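The cold chain behind the table grape

A table grape does not ripen after it is cut. Sugar content is fixed at harvest, and from that point the grower, the packer and the shop are managing loss of water. The berry itself loses moisture slowly through its waxy skin. The stem loses it quickly, and buyers read a brown stem as an old bunch even when the fruit is sound.

Vlastimil Trnka has managed the packing shed at Bredis for 13 seasons. His pickers start before dawn in February and stop when the fruit warms up. Bunches are held by the stem and trimmed of split berries, and they are touched as little as possible. Handling rubs off the bloom, the pale wax that slows evaporation and gives the fruit its matte look.

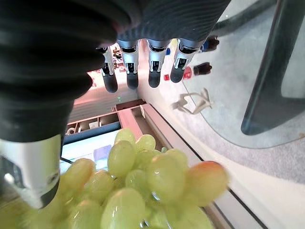
Field heat has to come out fast. At Bredis the cartons are stacked against a forced-air wall, where fans pull chilled air through the vents. Trnka's target is five hours from vine to cool room. Last season 56 loads missed it, most of them held up by a faulty compressor.

Humidity is harder to control than temperature. Dry air strips the stems, while wet air encourages grey mould, which spreads from berry to berry at temperatures close to freezing. Most packers use a sulphur dioxide pad inside the liner. Too little gas and the mould survives; too much and the skin bleaches around the stem end. 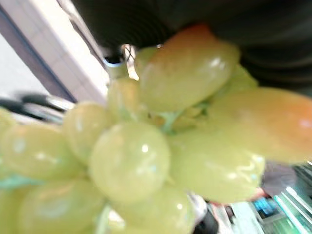 Colour is a poor guide to flavour in white varieties. A yellow or amber tint often means more sun and more sugar, yet many wholesale specifications still favour an even green. Vlastimil Vondráček, who buys for the Kollár stores, changed his specification two years ago and now accepts amber fruit at full price. Complaints about sourness fell. Complaints about colour rose, then levelled off.

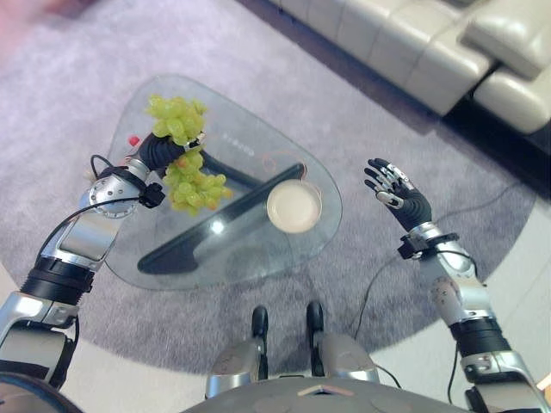 The weakest link is the last one. Natotska, a regional carrier, put loggers in 100 cartons and found that the largest temperature swings came after delivery, on loading docks and in unchilled displays. Each swing causes condensation, and free water on the skin is what the mould needs.

At home, grapes keep best unwashed in a vented bag at the back of the fridge. Rinse them just before eating.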